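Notes from the Binlow textile mill open day
February 18, 2018

Typing this up on the train before I forget it all. Left the house too early, no breakfast, made it to Odholm with 3 minutes to spare before the first tour. Parking by the mill is a joke so I took the train and walked up the hill. Would do the same again, just with better shoes.

The morning tour

They take you in by the old loading door and straight into the carding room. Loud. They give you foam ear plugs and you need them. Our guide had worked there a long time and clearly liked the carding room best, we spent half the tour in it. Raw cotton comes in as big pressed bales, gets pulled apart, cleaned, combed out into a soft rope they call sliver (rhymes with diver, I got corrected on that). Could have watched it for an hour.

Then spinning. Long hall, wood floor, dark with years of oil. Only one side of the hall was running. The other side is kept for parts, the guide said, as nobody makes them new any more. Smells like a warm garage and clean laundry at the same time.

Weaving shed was the high point for me. The oldest looms went in when the place was still owned by Hermans, and you can see the name cast in the side if you bend down. They weave a plain heavy canvas on them, plus a twill for work aprons. The newer looms are in the back, much faster, a bit dull to look at. A woman at the end loom let people feel the selvage – tight as a ruler edge. She fixed a broken warp thread while talking to us and didn't look down once.

Dye house was closed. Bit of a let down, it was on the flyer. They said come back in April when the new vats are in. Maybe.

Lunch

Canteen soup, bread, coffee. Cheap. Long line, one till. Sat with a couple who had come 80 miles for the quilting talk and then found out it was full. So book ahead if you want the talks, the sign-up sheet at the door goes fast.

The finishing room

Afternoon was finishing, where the cloth gets washed, pressed and checked over a lit table. Every flaw gets a bit of colored string tied at the edge so the cutters can find it. Simple and smart. I liked how slow this room was after all the racket. They also do the shrink tests here, a square marked on the cloth, washed, measured again. The canvas shrinks more than I would of guessed, so wash it before you sew anything.

The mill shop

Remnants by weight, aprons, tea towels, totes. Most of the canvas is sold undyed or white. Soltia had a table of thread and needles by the window, good prices on the heavy stuff, I got a cone of natural. Remnant bins were picked over by two so go there first, tour second. White canvas totes were what I'd come for and I'm happy with the weight of the cloth.

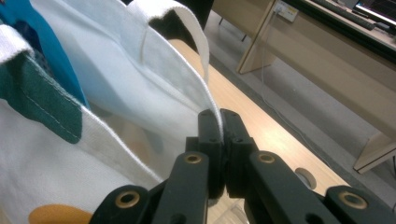
Getting there and other bits

Train to Odholm, then bus 24 or a steep walk. Bus runs once an hour so check the board. Tickets at the door, cash only when I was there. The stairs up to the spinning hall are narrow and there's no lift, ask about the ground floor tour if stairs are a problem. Bring a sweater for the weaving shed, doors stay open all day. Toilets are accross the yard.

Next open day isn't posted yet. If the dye house is back I'll go again, with a bigger bag for remnants.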